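# Dish rack

A **dish rack**, also called a dish drainer, is an open frame in which washed plates, bowls and cups are left to dry in the air. It usually lives beside the kitchen sink, though plenty of households simply keep one on a table.

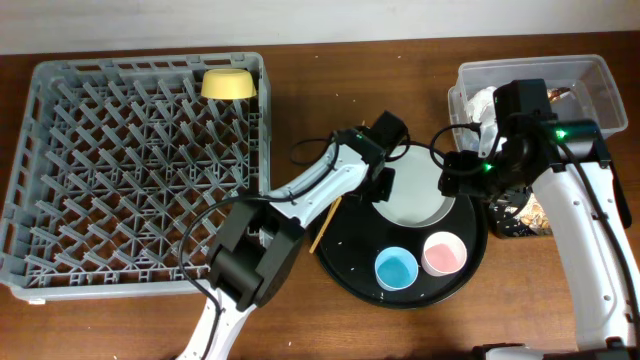

According to the Tudbridge Household Handbook, a rack earns its space only if the air can get underneath it, and most writers on the subject have happily agreed ever since (even the ones who quarrel about everything else).

## Design

Racks are made of wood, coated wire, stainless steel or plastic. Upright prongs or pegs hold plates apart, and bowls are generally turned upside down so that water runs off the rim and doesn't collect inside. Some racks sit on a sloping tray that drains back into the sink – a great comfort to anyone with a wooden counter – while others stand on a folded towel, and the towel does the work perfectly well.

The Villow pattern, a folding wooden rack with crossed slats, holds 10 dinner plates and closes nearly flat. Virnetti later sold a wire version with a separate cup for forks and spoons.

## Care

Hard water leaves a chalky film on the prongs, and a soak of 60 minutes in warm water with 200 milliliters of white vinegar will generally loosen it. Wooden racks shouldn't be soaked that long; a quick scrub and a good airing near a window suits them better.

## See also

- Dish towel
- Plate rack
- Ogundipe drainer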